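Maintaining Projection Equipment in Shared Meeting Rooms

Posted in August by Olga Zabala
Filed under: Equipment, Meeting Rooms

I have been responsible for presentation equipment at the Llorente building for several years, and this blog serves as a record of the practices we have adopted. The present entry concerns the care of ceiling-mounted projectors: the air filter, the lens, the cabling and the storage of spare parts. Readers looking for advice on choosing a new projector are referred to the entry on the Tranow training suite, which remains available in the archive.

The Llorente building has 11 meeting rooms with fixed projectors. Nine of them are in daily use. The remaining two are reserved for evening language classes and receive considerably less wear, although they are inspected on the same schedule.

Air filters

The most frequent complaint we receive is that a projector has shut itself down during a meeting. In most cases the filter is clogged with dust and the unit has reached its temperature limit. Users tend to assume that the lamp has failed, and in previous years we replaced several lamps that had a good deal of service left in them.

Filters are now cleaned every six weeks. The projector is switched off, allowed to complete its cooling cycle and disconnected at the wall. The filter cover is removed and the filter is cleaned with a small vacuum on its lowest setting. Compressed air should be avoided, as it drives dust toward the optical parts. A filter with a tear or a bent frame is discarded.

Hefin Rees asked last month whether filters may be washed. Some may and some may not. The manual for each model is kept in the equipment cupboard on the second floor and should be consulted before any filter is put near a sink.

Lens and housing

Fingerprints on the lens produce a soft patch in the image, often mistaken for a focus problem. The lens should be cleaned with a dry optical cloth, working outward from the center. Household glass cleaner must never be used. The housing may be wiped with a slightly damp cloth once the unit is cold.

If the picture remains soft after cleaning, check the focus ring and the keystone setting before reporting a fault. At Ikora, where we look after a single lecture room, Yolanda Barrios found that the keystone correction had been pushed to its limit to compensate for a bracket that had slipped. Straightening the bracket restored a sharp picture across the full width of the screen.
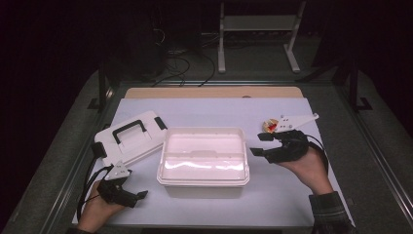
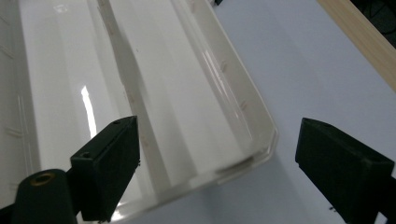
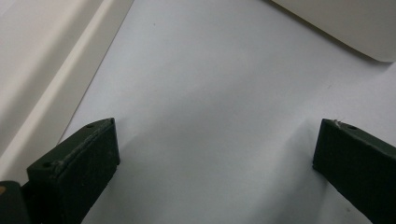

Cables and adapters

Every room is supplied with one long video cable and two adapters, attached to the table by a steel ring. Before the rings were introduced, we ordered 40 adapters in a single year. Staff who require a connector that is not on the ring may borrow one from reception and are asked to sign for it.

Cables should be coiled loosely and hung on the hook beneath the table. Wrapping them tightly around the power brick damages the conductors near the plug, and the result is a picture that flickers whenever the laptop is moved. Patricio Vidal has prepared a one-page guide to coiling, copies of which are available at reception.

Spare lamps

Spare lamps are stored in their original packaging, upright, on the middle shelf of the equipment cupboard. The date of receipt is written on the end of the box, and the oldest lamp is always used first. Lamps must be handled by the housing only. Contact between bare fingers and the glass leaves a residue that shortens the life of the lamp.

The hour counter is to be reset after each replacement. This step was omitted in room 46 last winter, and the warning message continued to appear over every presentation until Sofia Ververidis traced the cause. The room number and counter reading should both be entered in the log at the time of the work.

Used lamps contain mercury and may not be placed in general waste. They are returned to the box from which the replacement was taken and handed to our recycling contractor with the fluorescent tubes. A broken lamp is to be reported immediately, and the room must be vacated and aired before anyone begins cleaning up.

Reporting a fault

Faults should be reported by email, giving the room number, the model and the exact wording or light pattern shown on the projector. Requests received before noon are normally attended to the same day. The rooms at Wurnau are visited every Tuesday, and colleagues there may leave a note with the front desk. I expect to publish the revised inspection sheet in a separate entry once the Wurnau team has returned its comments.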